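**The Black Cloth**

Rochelle wanted the cloth folded before the evening train to Merndale. It was her aunt's cloth, black and wide, and it had traveled in the same suitcase for 30 years.

"First make it flat," Lieselotte said from the doorway. "Then the corners. My mother was very strict about the corners."
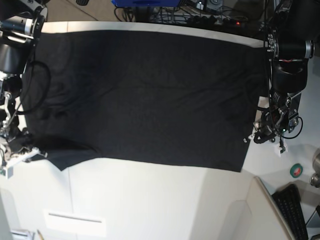

"And if one corner does not want?"

"Then you wait a little, and you ask it again."

Rochelle laughed. She thought of the aunt, who had never waited for anything, and of the house in Merndale, where the long table had stood bare since October. The suitcase was open on the bed upstairs. The train was leaving in almost 10 minutes.

"We will take the next one," she said.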